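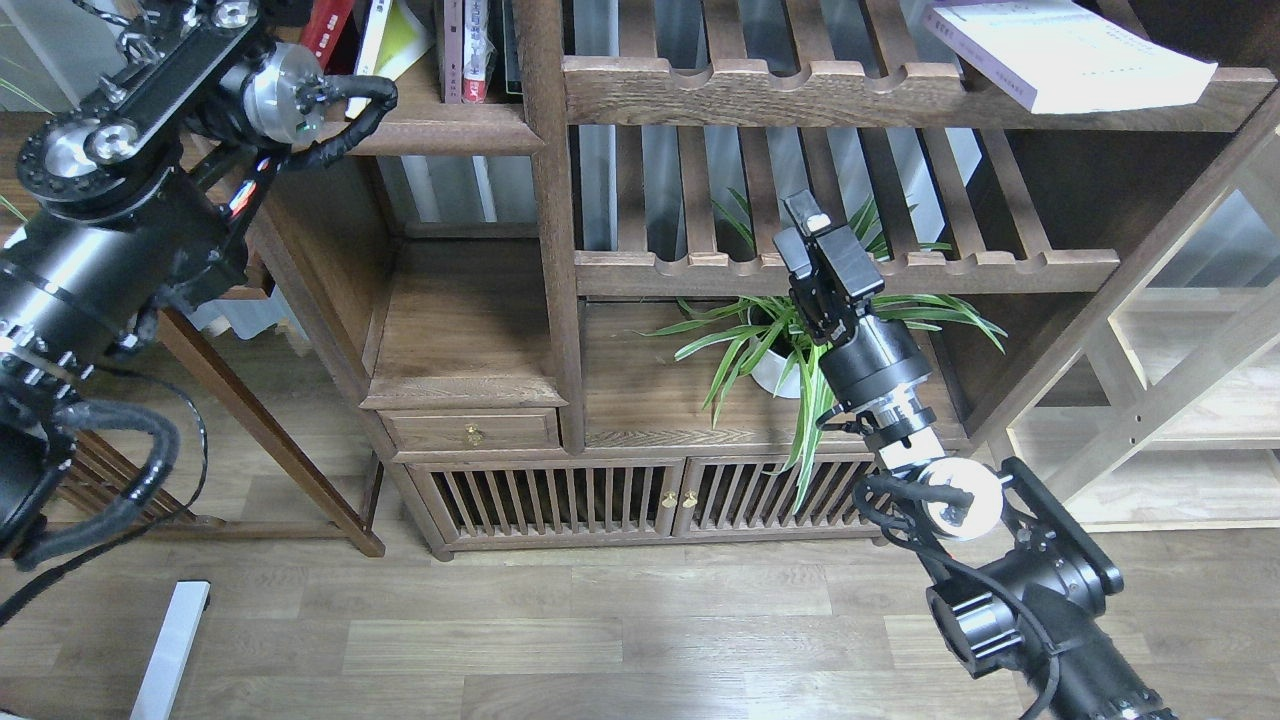
Dec 15, 2018

Right, the two-arm build. I said I'd write it up when it was finished, and as it will plainly never be finished, you can have it now. Long thread. Put the kettle on.

---

The aim, as first stated to my household in March: a pair of arms that can put books back on a shelf. The aim as it stands today: a pair of arms that can approach a shelf without anyone raising their voice.

---

For new people: I do this with Ayodele Odukoya, who is good at motors, and Dwayne Ambrose, who is good at telling us what the motors will cost. I do the software and the tea. Half the work happens in our unit at Wistgate, which is a shared workshop with a lathe and a leak, and the other half happens in my living room.

---

Why the living room? Real shelves. At Wistgate we had a test shelf made of offcuts, dead square, every edge where the drawing said it was. The arms were marvellous at it. Then we brought them home to the plant cabinet, with its wavy shelf edges, and they behaved like someone looking for a light switch in a hotel.

---

The wavy edges deserve their own post. My depth code finds the front of a shelf by looking for a straight line. The cabinet doesn't have one. Whoever made it ran a scalloped edge along every rack, presumably to be pretty, and cost me most of a fortnight.

---

First fix: smooth the edge in software and pretend it's straight. This worked until the gripper came in at a dip, believed it had wood under it, and let go of a paperback.

Second fix: take the highest point of each wave and treat that as the shelf. Dull, slightly wasteful, has behaved ever since. I should have started with dull.

---

Parts, as people always ask. Joints are second-hand, from a Gristau job lot that Dwayne found. He paid £300 for the lot and has mentioned it at every meal since. The seller described them as "lightly used". One of them had sand in it.

---

Cables. I have had messages about the cables.

Yes, they hang. Yes, in loops. Ayodele's rule is that a wrist needs to turn all the way both ways with slack to spare, and my rule is that I don't argue with Ayodele about wrists. We tried it tidy once. Tidy lasted until the shoulder went past ninety degrees and pulled its own connector out.

---

The proper answer is to run everything through the middle of the joints. The joints have a hole for it. The hole is slightly smaller than our plug. I have measured both of them several times, in case one of them changed its mind.

---

So the next job is cutting the plugs off, feeding the bare cable through and crimping new ones on the far side. Five joints to do before anything moves again. Ayodele says an evening. Ayodele said an evening about the shoulder bracket, and there are children at the local primary who were not walking when we began the shoulder bracket.

(There aren't. It was six weeks. It felt like that.)

---

The gripper is the bit I'm fondest of. Two fingers, parallel, open and shut, no personality. We looked at a clever one with three fingers that curled. It would have cost more than my car, though I accept that says as much about the car.

---

What the gripper is good at: hardbacks, standing up, with a gap either side.

What the gripper is bad at: a book lying flat. Getting a fingertip under one is a different job altogether, and at the moment the plan is to drag it to the edge and hope. Dwayne calls this "the buffet method".

---

Force limits! Somebody on the last thread asked how I stop it crushing things. The motor reports its current, I watch the current, and when it climbs I stop closing. The number in the config is 588. It is not in any unit. It's the raw reading at which a paperback bends slightly but forgives you.

---

I did mean to convert 588 into newtons. There's a note in the code saying so. The note is older than the gripper.

---

The plant, then. It is a spider plant and it lives in the middle of the cabinet, with leaves out in every direction, and it is the best piece of test equipment we own.

Everything else on those shelves is a box with corners. The plant is a cloud of thin green maybe. The depth sensor sees some of a leaf, then none of it, then a leaf that isn't there.

---

For a while the planner treated the entire plant as a solid ball and refused to go anywhere near the middle shelf. Then I turned the filtering up and it stopped believing in the plant at all, and went straight through it like a man through a bead curtain.

The plant was fine. I was told to apologise to it anyway, and did.

---

Current arrangement: leaves are "soft". The arm is allowed to brush them, slowly, and is not allowed to close the gripper while it does. The pot is "hard" and gets a wide berth. I type those two words in by hand. If you were expecting artificial intelligence, it's me, on a stool.

---

Could I move the plant? I could move the plant. It was there first, and I've been given to understand that it would also be there last.

---

Calibration, or how I spend my evenings. Each arm needs to know where it is, and then each arm needs to know where the other one is, and those are two quite separate kinds of misery.

---

Our method: bring both grippers to the same point in the air and tell the software they're touching. On the first go they were a thumb's width apart and both completely certain. We shifted the left base, did it again, and they were a thumb's width apart in the other direction.

---

The culprit was the floor. Wooden boards give a little when a grown man kneels on them to look at a gripper. So the arms were calibrated perfectly for a room with me kneeling in it. I now take the readings from the doorway, like someone waiting for a cake.

---

A word on speed. Everything runs at a crawl in the house. The arms could go a good deal faster, and at Wistgate, behind the screen, we've let them. The result was impressive and then it was loud.

There's a big stop button on a long lead. Whoever is nearest the arms doesn't hold it. Somebody else does, standing back, with no phone in their hand. I'd do that bit first if you're building one. We did it third.

---

Software, briefly, for the four of you who want it. The planner is one we wrote ourselves, called Pennington, after the lane where Dwayne's van broke down with both arms in the back. It plans one arm, freezes it, plans the other arm around it, and swaps. Inelegant. But when it goes wrong I can see which arm to be cross with.

---

Ayodele would like both arms planned together. She's right, and I've got a branch where they are. On that branch they spend a long time deciding and then both very politely get out of each other's way, for ever.

---

Logging: log everything, from day one. I logged positions and didn't bother with temperatures. Then the left elbow started stopping dead part-way through a session and I had weeks of beautiful graphs of everything except the cause.

It was getting hot. Ayodele found out by putting her hand on it. There's a temperature column now.

---

Money, since Dwayne reads these. We're over. The joints were a bargain, and the things that connect the joints to each other were not. Brackets, bearings, bolts. I have bought so many small bolts. I bought a bag of 100 in the wrong length and then, a month on, bought it again.

---

If anyone within reach of Wistgate needs M4 bolts that are a bit too long for anything, do say.

---

The name. It's called Treltard. Ayodele typed it into the project folder late one night, meaning some other word, and now can't remember which. It's on the invoices. We've looked at the keyboard from every angle and we still don't know.

---

So what can it do? On a good evening it takes a hardback I hand to it, carries it across, and stands it up on the shelf next to its neighbours. Left arm only. The right arm's job is to hold the neighbours up while that goes on, which it does well if they're thick and badly if they're thin.

---

On a bad evening it takes the book, goes to the shelf, has a think, and brings it back to me. I find I mind this less than I should. It's the manner of it. Like a waiter telling you the fish is off.

---

Next, in order: cables through the joints. A rubber pad for the fingertips that doesn't peel off. Thin books. Then the drawer with the brass knob, which Dwayne has bet me a curry we can't open by spring. The knob is small and round and our fingers are flat, so I'm reading menus.

---

Questions welcome. I'll put the bracket drawings up once I've redrawn the one I got backwards, and if you've ever fed eight wires through a hole that's the wrong size for seven, please tell me how you did it and how long you lay down afterwards.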